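Storing spices and seeds in test tubes

I'm over 400 little packets into my seed habit, so a drawer was never going to cut it. What finally worked for me was a clear acrylic test-tube rack, the kind with rows of round holes in the top. I put a black cloth under mine while I fill it – any seed I drop on there is easy to spot, and I can fold up the cloth and tip the strays back.

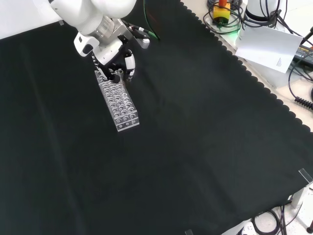

Bratine wrote in to say a dark cookie sheet does the same job and wipes clean faster, though poppy seeds are hopeless on it.

Fair point! I still like cloth, mostly for the quiet. Whatever you use, rinse the tubes the night before and let them dry upside down. Then lower each one straight into its hole, slowly, and let go once it's sitting on the bottom. I cracked 2 in March by rushing.

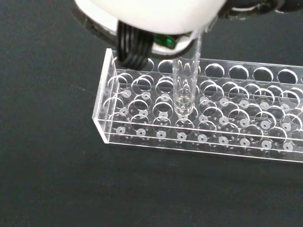
Clear glass tube going into the rack, round end first.

Labels go near the top, and saffron gets its own row.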